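Water Softener Settings: Results of the Hilo Row Survey
May 7, 2021

Members on Hilo Row and the lower half of Cancombe were asked in January to read the hardness setting off their softener control heads and send it in with the installation year. We received 300 usable replies. The main finding is that most units are still running on the value entered by the installer, and that this value is too high for the water now being supplied.

The supply changed when the Flillel wellfield came on line. Water from Flillel is softer than the old Toivonen source, and the two are blended before they reach the east main. A control head set for Toivonen water alone will regenerate early, using salt and rinse water on resin that still has capacity left.

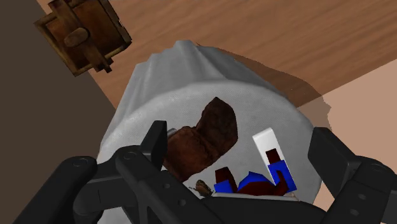
Metered and timer units behave differently. A metered unit counts gallons and regenerates when the calculated capacity is used up, so an incorrect hardness value shortens the cycle in direct proportion. A timer unit ignores the hardness value after setup and regenerates on a fixed number of days. On a timer unit, change the interval.

Before changing anything, test the untreated water at an outside spigot that bypasses the softener. Drop-count kits are adequate. Strips are acceptable for a first look but read in wide steps. Enter the result in grains per gallon, and add the iron allowance given in your manual if you have staining.

Of the replies, the longest stated cycle was 2,711 gallons and the shortest was 921. Both came from metered units with the same resin volume. The difference is explained almost entirely by the setting.

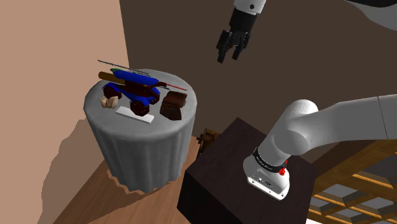 One household on Cancombe wrote in to say that they lowered the setting in January, got spotting on glassware within the week, and put it back. They asked whether the resin was at fault. Possibly, but check the brine draw first. A partly blocked injector gives the same symptom and can be cleaned with the supply shut off and the pressure released.

Salt level should stay at least 3 inches above the water in the brine tank, unless your manual says otherwise. Break up any bridge with a broom handle, working away from the tank wall. Blank survey forms are still available from the office for anyone who missed the first round.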